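Every living room should have a bin

When I moved into my flat in Prakcombe, the first thing I bought for the living room was a bin. My sister thought it was an odd choice. She keeps one in the kitchen, one in the bathroom and one under her desk, and says a bin in the sitting room makes the place look like a waiting room at the dentist's.

I disagree, and I have disagreed with her for 18 years. People blow their noses in living rooms. They peel oranges, open post, unwrap sweets and pull labels off new jumpers. All of that has to go somewhere, and if the nearest bin is down the hall it goes on the arm of the sofa, or down the side of the cushion, or on the floor.

The usual objection is that a bin spoils a good room. I think this depends on the size. A small one takes up less space than a footstool and can be pushed beside a chair when people come round. A formal room needs it as much as any other, perhaps more. If you have paid for a polished table and chairs that match, you don't want old tissues on them.
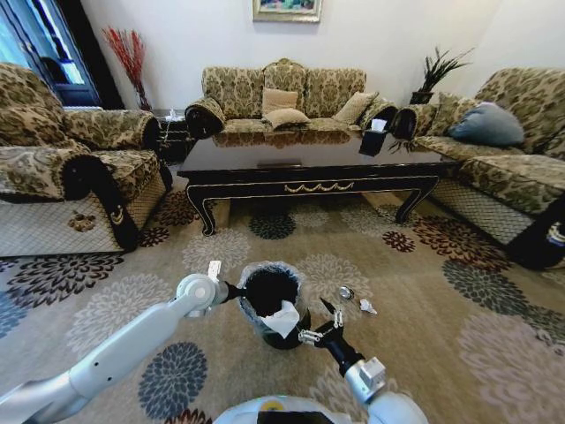 Should a living room bin have a bag in it?
I would always use one, with the rim folded well down over the outside so that it doesn't slip in when something heavier is dropped on it.

My neighbour Wellington Rangel won't use bags at all. He tips his bin straight into the big one outside and rinses it under the garden tap, and in August that works well enough. In winter he leaves it until it is overflowing.

Patterned carpets are the other thing. I grew up with one, large flowers on a pale ground, and my mother liked it because it didn't show the dirt. That was also what was wrong with it. You could lose a hair grip or a bottle top among those flowers for a month, until the hoover found it. On a carpet like that I would pick up the small hard things by hand first, then the scraps of paper, and only then get the hoover out.

As for lids, I wouldn't bother. A lid is one more thing to touch, and people with a cold won't touch it. Mine came from a hardware shop in Sundon, has no lid, and gets emptied every evening when I draw the curtains.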